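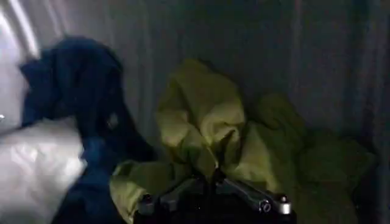 Speaker notes — "Teaching an arm to pick up washing"
Shared workshop evening, 5 Jul 2018

(Water. Clicker. Check the laptop isn't going to sleep halfway through like it did for Roos.)

Hello everyone, thanks for coming, and thanks to Roos De Graaf for lending me the good projector. I'm going to talk for 20 minutes, then there's a demo, then you can all come and poke it. If the demo goes badly I'll talk for longer.

So. I've been building a robot arm on the bench by the back window since last September, and lots of you have been very kind about walking round it. It's called Kan. The arm has one job, and the job is to take a piece of cloth out of a heap and put it somewhere else. It doesn't fold. Please don't ask me about folding, I get asked about folding by everybody including my dentist.

SLIDE: WHY CLOTH

I started with blocks, like everyone does. Blocks are lovely! A block is where you left it and it's the same shape it was yesterday. I had the arm stacking blocks in two weekends and I was unbearable about it.

Then Loretta Kowalczyk came past with her tea and said, "Can it do a sock?" And I said of course it can do a sock.

(Pause here, people usually laugh.)

It could not do a sock. It pushed the sock along the bench until the sock fell off the end. And that was the start of it really, because I went home annoyed, and I've been annoyed ever since in a way I've quite enjoyed.

The trouble with cloth is that there's no proper answer to the question "where is it?" A towel on a bench has an edge, fine. A towel in a heap with two other things has bits of edge, and some of those bits belong to its neighbour, and when you pull one everything else changes shape. You plan a grab, you start the grab, and by the time you've got there the plan is about a heap that no longer exists.

SLIDE: THE ARM

Quick tour for the people who like this part. (Delphine, this is for you.)

The arm is a second-hand kit, a Lidetti, bought from a man who'd kept it in a loft. Two of the joints were stiff. I took them apart, cleaned out something that I think had once been grease, put in new bearings and put them back together, and one of them was then much worse. Delphine Dunleavy found I'd put a spacer in on the wrong side. It's been fine since then, and she's mentioned it only every time I see her.

The gripper is my own. Black, quite chunky, with a raised bit in the middle and an arm out to each side. This is the fifth version. I'll pass round the earlier ones, they're in the biscuit tin. Things to look at as they go past:

Version one has pointy fingers. Brilliant on paper, went straight through a pillowcase.

Version two has rubber pads cut from a bath mat. Very grippy. So grippy it wouldn't let go, so the arm would carry a cloth over to the tray, open up, and then carry the cloth back again.

Version three we don't discuss. (Hold it up anyway.)

Version four was nearly right but the screws kept working loose, and I lost one inside a duvet cover and had to go through it by hand at eleven at night.

Version five has locking nuts. Learn from me, buy the locking nuts at the start.

There's a little camera at the wrist as well, so it looks along the gripper at whatever it's going for. I tried one on a pole over the bench first. The pole view is great until the arm moves in, and then all you've got is a very nice view of the back of the arm. Moving it down to the wrist was the best single afternoon's work in the whole build.

SLIDE: LIGHT

I wish I'd thought about light months earlier.

Look at the picture I had up while you were coming in. That's what the wrist camera gets. There's white cloth on the left, then the navy, then that yellow-green thing heaped up in the middle and over to the right, with pale grey behind. Your eyes sort that out without any bother. Now look at the lower right, where the yellow-green goes down into the creases. It's nearly black in there. And up in the top left corner it's so bright it's nearly white. A program that's been told "find me the yellow-green" has a nice time at the peak and a horrible time in the shadows, where it has to decide whether a dark patch is a fold, or a gap, or the navy one poking through from underneath.

You can see some blur as well, mostly on the navy. Blur is a pain. I've slowed the last bit of the approach right down, which helps, and it makes the arm look as though it's sneaking up on the washing. Children love this.

Things I did about the light, in the order I did them, which was the wrong order:

I changed the program. Weeks of this.

I changed the program back.

I bought a desk lamp.

The lamp did more in one evening than all the weeks before it. Then I bought a second lamp, and the two together gave me shiny patches, so now one of them points at the ceiling. Xiomara Lindqvist, who does the theatre lighting here and knows what she's talking about, has promised to come and sort me out properly. Xiomara, if you're in the room, I'm holding you to it.

SLIDE: HOW IT CHOOSES WHERE TO GRAB

(Slow down here. Last time I rushed and lost everyone.)

I had a clever way and a stupid way.

The clever way was finding corners. If you've got a corner you know a lot about a cloth, and all the papers I read were keen on corners. But in a heap you hardly ever get a corner! They're tucked under, or they're hanging down behind. My program found corners everywhere, mind you. It found corners in creases, it found one on my sleeve.

The stupid way is to go for the highest lump. That's it. Find the bit that sticks up the most, come in underneath it, close, lift, and see what you've got. A bunched-up peak is a handle, more or less. The cloth has made you a handle for free, you may as well use it.

The stupid way won by miles. I was slightly heartbroken, as the clever way was 4000 lines long and I'd named some of the functions after my nieces. It's still on the disk. I visit it now and then.

What the stupid way gets wrong:

Sometimes the highest lump is two cloths twisted together, and you get both. I now weigh what it's holding, in a rough sort of way, by looking at how hard the shoulder motor is working. If it's too heavy it gives a shake. If it's still too heavy it drops the lot and tries again.

Sometimes it closes on a fold so shallow that there's nothing in there, and off it goes to the tray, very proud, carrying air. The shoulder check catches this too.

And smooth things are hard. The towelling sort is easy, it wants to be picked up. A shiny pillowcase just slides out. I haven't solved this. If you have ideas, come and find me, there's cake.

SLIDE: NUMBERS, SUCH AS THEY ARE

I do a batch of 30 tries whenever I change something, and I write the result on the whiteboard behind the bench. Some of you have been adding your own results. I know it's you, Abílio.

I'm not going to put up a graph. The heap is different every time, because I make it by chucking things down, and I noticed in the spring that I'd begun chucking them more kindly when I was tired. So Abílio Esteves now makes the heaps. He's merciless. He ties things in knots. My results dropped like a stone the week he took over and they've been creeping back up, and I trust them a lot more than I did.

If you're building anything at home — get someone else to set up your tests. Best advice I've got. Pay them in biscuits.

SLIDE: STUFF THAT BROKE

Quick run through, skip if we're late.

The cable to the gripper. It wore through at the elbow, twice. It now goes through a bit of curtain wire and has a big lazy loop in it.

The power supply, which was my fault, and which is why there's a mark on the bench. Sorry about the bench.

The emergency stop. It didn't break, I'd just put it where I couldn't reach it without leaning across the arm. It's on the front edge now, it's red and it's enormous. During the demo Loretta will be standing next to it, and if she hits it, please nobody tell her off.

My back. Get a stool.

SLIDE: WHAT'S NEXT

Sorting by colour into separate trays. The colours are fine in good light and I've got half of it going already.

Softer fingertips. I've ordered a sheet of stuff called Poltora from a place that mostly sells to shoe menders, and it's meant to be grippy without being clingy. We'll see. I've said that about a bath mat.

Somebody at Dindinow, the repair café over the road, has asked whether it could help on their clothes table. I've said maybe, once it stops dropping things. They said the people on the table drop things as well, which I thought was generous.

And yes, all right, one day, folding.

DEMO

(Switch on BEFORE talking. Let it find its home position. Both lamps on, one at the ceiling. Abílio to make the heap, and keep an eye on him.)

Stand behind the tape, please. It's slow but it doesn't know you're there.

(If it misses three times running, tell the story about Delphine and the spacer while it has another go.)

Questions after. Cake is by the sink, and the biscuit tin has grippers in it, so mind your teeth.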